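Teaching a robot to make lunch. Or at least to open the microwave

Ready meals, leftovers, cold tea. The microwave is the least glamorous machine in the kitchen and most of us work it half asleep. For the robotics group at Taminano it has eaten the best part of a year.

The project is called Mukis. The idea: stop training a robot on one appliance and one pair of hands, then acting surprised when it falls over on the next. Instead, one shared model learns from several kinds of hand at once — fingered ones, plain two-finger grippers — and has to work out for itself what they have in common.
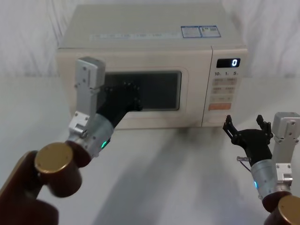

Left hand at the door glass, right hand open beside the controls.

Why a microwave? Doors are hard. A door-release button wants a firm push in the right spot, a touch button wants barely anything, and a robot that mixes the two up either does nothing or shoves the whole oven along the table. Then there's glass, which throws back reflections of the robot itself. Earlier versions of the software chased those reflections about like a cat with a torch beam.

The team's fix is a bit odd. Every attempt is recorded from a camera up high and from small ones at the wrist, and in training the model is made to guess one view from the other. Cover up the wrist picture, it has to fill in what the wrist would see. Do that enough and it seems to pick up a sense of where the door is, even when the high camera has an arm in the way.

It was trained on 540 attempts, which is tiny by the standards of the field. Of these, 434 were good enough to keep. The rest were fumbles, binned at first and then (a late change, this) put back in with a label saying so. Fumbles helped. The model got better at stopping early when a push was going wrong.
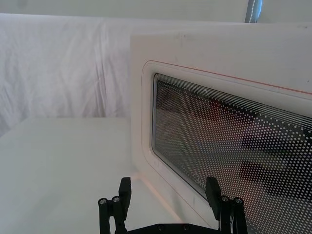
Page last updated: November

Results, then. Over 50 test runs with a gripper the shared model had hardly practised with, it found and pressed the release more often then a model trained on that gripper alone. Not by miles. But the rival had seen far more of the gripper, so the team is pleased, in a tired sort of way.

Up close is where it gets fiddly. From the wrist the door can fill half the view, mostly dots and shine, with very little to say which bit of door you're looking at. Two of the older methods simply gave up here. Mukis carries over what it saw a moment earlier and keeps going, slower.

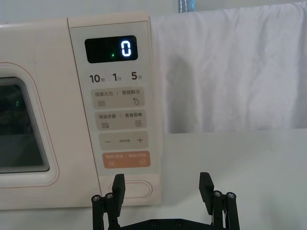
The control panel from the wrist, with the oval release button at the bottom.

Labels are another matter. The model can't read. It goes by where a button sits and what colour it is, so the orange one is easy and the beige ones are a muddle. Swap in an oven with a different layout and it has to start almost from scratch on the panel, though the door skills carry accross fairly well.

Trirell, the software firm paying for half the work, wants washing machines next. The lab would rather do cupboards. A version of the training code, nicknamed Somboon after the café downstairs, is due out once somebody has tidied it up.

And food? None so far. The timer has been set plenty of times, always on an empty oven, and no date has been fixed for the first bowl of soup.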